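Setting the Play Kitchen Table: Our Sorting and Tidying Project
Final report, Steinbach design studio course

I picked this project because I babysat all through high school, and I have cleaned up more toy kitchens than I can remember. Pretend food ends up everywhere! So when our course asked for a small study of an everyday mess, I knew right away what mine would be. My question was pretty simple: how do you lay out a play kitchen table so that the stuff is easy to find and easy to put away again?

What I used

Most of the set came out of a bin at Zultolness, a secondhand place near campus, and the rest I bought new from Kestilden (the bowls, mostly, and I'm still annoyed at what I paid). I wanted a mix of dishes and food, with colors that stand out on a white tabletop. The strawberries were my favorite from the start. They're tiny and very red, and they roll if you so much as breathe on them.

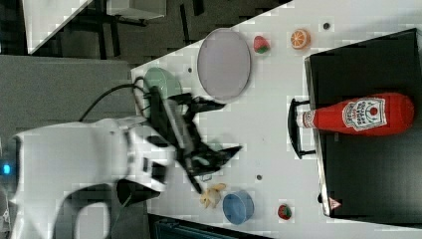

Strawberries, banana and orange slice out on the table, ketchup lying on the black box.

I did 13 layouts in all, spread over a couple of weeks in April. For each one I put everything out, wrote down what annoyed me, and then packed it all up with a kitchen timer going. My slowest pack-up took 41 seconds, and that was the one where I tried to nest everything by color (pretty, but so fussy).

What I noticed

Big flat things eat the table. The oval plate looks harmless in your hand, but once it's down you've lost the best spot, and the colander is just as greedy. I ended up pushing those two toward the top and keeping the small food close to them, which made the middle feel a lot less crowded.

The ketchup bottle was its own problem. It's taller than anything else in the set, so standing up it got knocked over, and lying down it took up room meant for the fruit. I never found a spot for it that I loved.

The measuring cup is the other odd one. It isn't food and it isn't really a dish, so in my first layouts it just floated around. Rulilden, the storage guide we read in class, says to give the odd items a home first, and I wish I'd listened sooner.

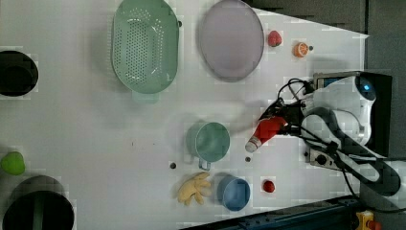

What I'd change next time

I'd start with fewer pieces. I'd also have 2 other people do the packing up, because by the end I knew the set too well and my times stopped meaning much. And I'd like to try a darker tabletop to see if the pale dishes get easier to spot. The strawberries are staying no matter what.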